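Chapter 4
What Happens to a Thing When We Are Finished With It

After reading this chapter you should be able to explain the difference between the service life and the economic life of equipment, prepare a simple disposal register, and describe why parts are sometimes worth more than the whole.

Key terms: service life, economic life, residual value, write-off, disposal register, recovery yield

4.1 The cupboard at Hanwood

In February the accounts manager of Hanwood, a mid-sized printing firm, asked her staff to open a storage cupboard on the second floor. According to the asset register it held 30 desktop computers, all with a book value of zero. When the staff opened the door they found 11. Where the other machines had gone, the register could not tell them. Some had probably been given to employees, some had been moved to the warehouse, and a few may have been thrown out with old furniture during a renovation.

The case is very ordinary, and this is why we begin with it. Most students of business learn in detail how an organisation buys things. They study the request, the quotation, the purchase order, the delivery and the payment. The end of the same object's life receives perhaps one paragraph, usually under the heading of depreciation. But depreciation is only a calculation on paper. The computer in the cupboard does not know that its value is zero - it still takes up a shelf, it may still hold the salary records of the whole firm, and some of its parts may still be wanted by somebody.

4.2 Two kinds of life

The service life of an object is the period in which it can do its work. The economic life is the period in which it makes sense to keep it. These two are seldom equal. A delivery van may run well for many years after its repair bills have become higher than the payments on a new one. An office chair, on the other side, often stays in use long after it has become uncomfortable, simply for the reason that no budget line exists to replace it.

With computers the gap between the two lives is wide. A desktop which is too slow for new accounting software can still have a sound power supply, good memory and a working drive. When we consider it as one object, it has reached the end. When we consider it as a collection of parts, the answer may be different for each part. This idea is called component valuation, and we will use it in the exercises of section 4.5. 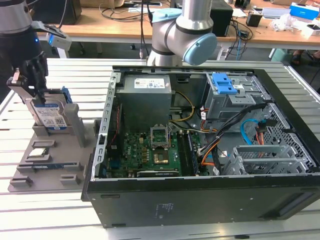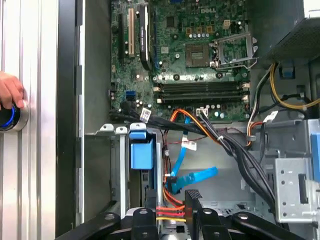
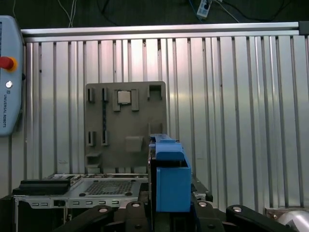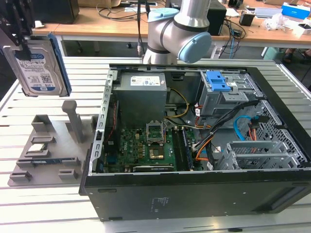 Figure 4.1 Component recovery. First: a 3.5-inch hard disk drive standing in a slot of a grey tray. Last: a desktop case with its side panel removed.

4.3 Who decides, and when

In a small firm the decision to dispose of something is often made by the person who needs the space. This is quick, but it leaves no record. In a larger organisation the decision should pass through at least two people: one who knows the condition of the object and one who knows its place in the books. Oisín Phelan, in his course notes for the purchasing programme at Edetti, calls them the hand and the ledger. The names are a little poetic for a textbook, but students remember them.

A disposal register does not need to be complicated. For each object it should show the asset number, the date of the decision, the name of both persons, the method (sale, donation, parts, recycling) and the money received or paid. If the object has stored data, there must be one more column, which shows how the data was erased or destroyed and who confirmed it.

4.4 Recovery yield

Recovery yield is the value obtained from an object after the cost of obtaining it is subtracted. Consider the wholesaler Tretard, which sold a group of old computers to Matei, a parts dealer. Matei offered $508 for the complete group, with collection included. Tretard's own technician believed that the parts, sold separately, would bring nearly double. The accountant, Corina Hodoroagă, then asked how many hours of labour this would require, and what those hours cost. After this question the dealer's offer looked much better.

Notice that both of them were correct. The technician had estimated the gross value and the accountant was asking for the net one. Many disagreements about disposal have this form, and they can be settled with a pencil and a sheet of paper if the two sides agree first on which figure they are discussing.

In the next section we will prepare the calculation step by step, beginning with labour.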